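Gellcombe notebook, August, bench 2: sourdough starter, dried vs. fridge

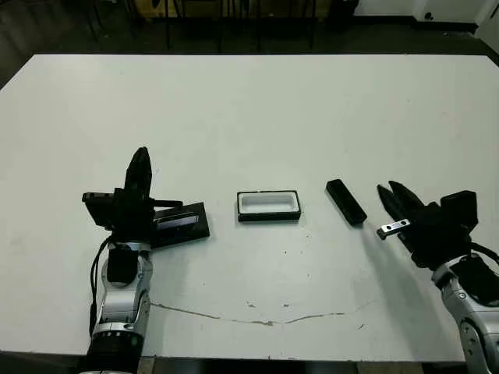

Where things stand

The dried Wiltach flakes came out of the cupboard this morning after 16 weeks in a jar. The Uton starter came out of the fridge, where it has been sulking under a layer of gray liquid since spring. Both were fed at 8:40, equal weights flour and water, same bag of flour. I wrote that last part down because the previous entry doesn't say which bag, and the previous entry is in my handwriting.

11:15. Wiltach: a few bubbles at the wall of the jar. Smells like wet cardboard. Uton: nothing on top, smells strongly of nail polish remover. I have been told this is a sign of character.

2:50. Uton has doubled. Wiltach is thinking it over. Moved both jars off the windowsill, which gets the sun after lunch and has ruined better experiments than this one. See the July pages, or what's left of them.

Scale trouble

Fed again at 3:30 and the small scale read 689 g for a jar that weighed a good deal less this morning. It had my sleeve on it. Re-zeroed, weighed again, crossed out the first number. Anyone copying from this page: the crossed-out number is the sleeve.

Flour

We're down to the last of the Mwakalinga whole wheat. It drinks more water than the white, so a dough at the usual hydration comes out like modeling clay, and somebody keeps "fixing" this with extra flour. Please stop. Add water, wait half an hour, then decide. The label on the sack says 1,000 g and the sack is folded over so many times that I can't tell how much is left without opening it, so that's a job for tomorrow.

Evening, 7:20

Wiltach woke up while I was washing bowls. Loose, domed, smells of yogurt. Float test: a spoonful floated. Uton floated too, then sank while I was looking for a pen. Called it a pass.

To do
Second feed for Wiltach before bed, 1:2:2.
Dry a fresh batch of Uton on parchment, thin, and keep it away from the fan this time. Still finding flakes.
Bake 6 small loaves, three from each, same oven shelf. Mark them on the bottom. Cutting a letter in the top looked good last time until every B opened into an 8.
Buy rubber bands.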